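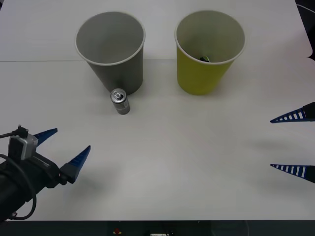
*Page last changed: Mon 5 January*

Two paper cups, one grey and one yellow, with a small silver can standing close to the grey one. In the bottom of the yellow cup is something small and dark.

## Cups and cans, the gallery

I keep this page for the table games we play at the Rodley hall. It began in October as a list of rules which I typed for Dinesh Mridha, who had missed the first evening, and after that people kept asking me to put a picture with it. My English is sometimes slow, so please write to me if a rule is not clear.

The game in the picture has the name Bamel. We learned it from Seidu Ayaaba, who played it with his cousins when he was a boy, with tin mugs and a stone. The paper cups are our own change. They are light and cheap, and when one becomes soft at the rim you take another from the packet.

**What you need**

- 2 paper cups of the same size, in different colours
- one small can, still closed
- one small thing to hide, which must fit flat in the bottom of a cup
- a plain table

**How we set it**

The cups stand with the open side up. Many new players want to turn them over, as in the old street trick, but in Bamel you are allowed to look inside if you are tall enough or if you stand up, and standing up costs you a turn. The can is the marker. It goes in front of the cup which the last player has chosen, a little to the side, and it should not touch.

Please leave a good space between the cups — a hand and a half is our custom. When they are too close, sleeves catch them.

**About the colours**

Rostam Alipour prefers grey and yellow to the red and blue ones we had before. In the evening light of the hall the red and the blue looked nearly the same from the far chairs, and there were arguments. Yellow is always the guest's cup. If two guests play, the younger takes yellow.

**About the can**

A slim can is better than the ordinary one. It is shorter than the cup, so it does not hide anything from the person opposite. Nusrat Gazi tried a salt shaker and then a cork, and both were knocked over in the first round. The winner may drink the can, if he or she still wants it by then.

I have not yet written the rules for four players. Mutua Mabula has them in his notebook and will bring it next time.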